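Road Incidents and the Local Newsroom
Handout for week four: writing up a highway closure

Good morning again, and thank you for bearing with the change of room. Last time we got as far as the first paragraph of a crash report, and I promised we would spend this session on what comes after it. I have kept the same made-for-class story, the lorry that shed its load on the Dunditz road, so have your copies handy if you kept them (spares are in the tray by the door).

You will remember the bare bones. A lorry carrying timber lost part of its load on the bend below Fikano shortly before seven in the morning. Police closed both lanes. Traffic was sent round by the Drornero turning, a detour of 30 kilometres, and the road stayed shut until the middle of the afternoon.

Now, most of you put the detour in your fifth or sixth paragraph, and I do understand why, as it feels like the dull bit. But think of the person reading at half past seven with a coat on and the car keys in one hand! They want to know if they can get to work. Put the closure and the detour high up, and let the timber wait its turn.
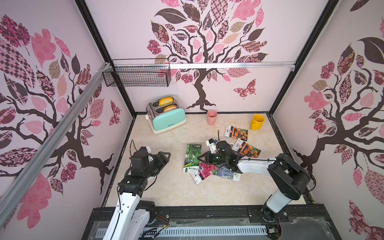 One of last year's group wrote in the margin of this handout that the cause ought to come first all the same, as it is what people talk about in the shop afterwards. It's a fair point and I have left it in, partly out of fondness for the handwriting. My own feeling is that the cause is very often the thing we know least about on the first morning. If the police say they are looking into it, then that is your sentence, and you can come back to it in August when the report is out.

A word on attribution, then. Each fact in a crash story came from someone, and the reader should be able to tell from whom. "Police said the road would reopen by three o'clock" is quite a different thing from "The road will reopen by three o'clock", and if it opens at five you will be very glad you wrote the first one. Do the same with injuries. Give the condition as it was given to you, and give the time you were told it, because these things change over a day and sometimes change sadly.
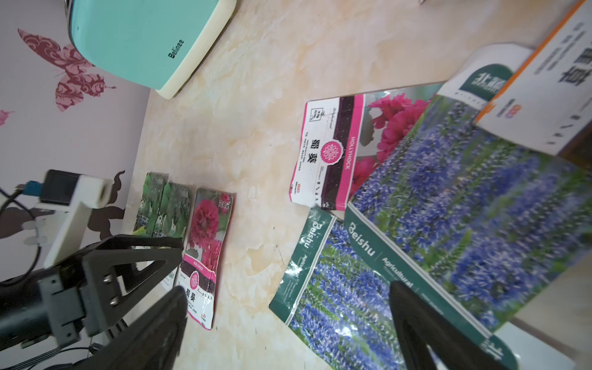

Should I name the haulage firm if a witness has read it off the side of the lorry?
Wait until the police or the firm itself confirms it. In our story the witness says Qureshi, but a trailer can carry one name and the cab another, and a wrong name is very hard to take back once people have read it.

Numbers deserve a little patience as well. The county's traffic sheet for our story gives 1372 vehicles a day on that stretch, of which 163 are heavy goods. Lovely figures, and I could happily chat about them all afternoon, but one of them is plenty for a short report. Choose the one that helps the reader see how busy the road is, and say where you found it.
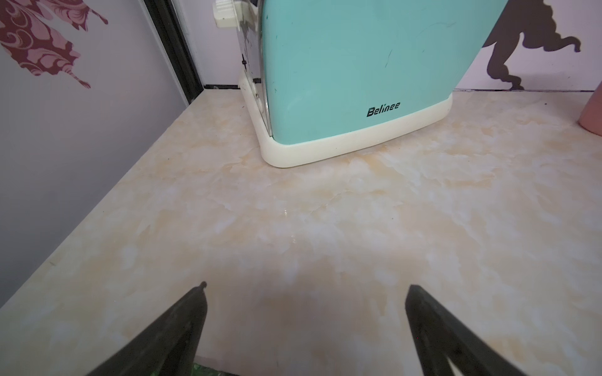
Keep the other for the follow-up piece, where there is more room and people have more patience for the history of a bend. That is also the place for the neighbours who have been asking for a lower limit, and for whatever the roads department has to say back to them. Do ring the department, even if you expect a short answer.

For next time, please write up the closure in no more than 270 words, with the detour in the first two paragraphs and a source for each fact. Then write a two-line update for when the road reopens. Bring both on paper, double spaced if you can manage it, as I like to scribble between the lines.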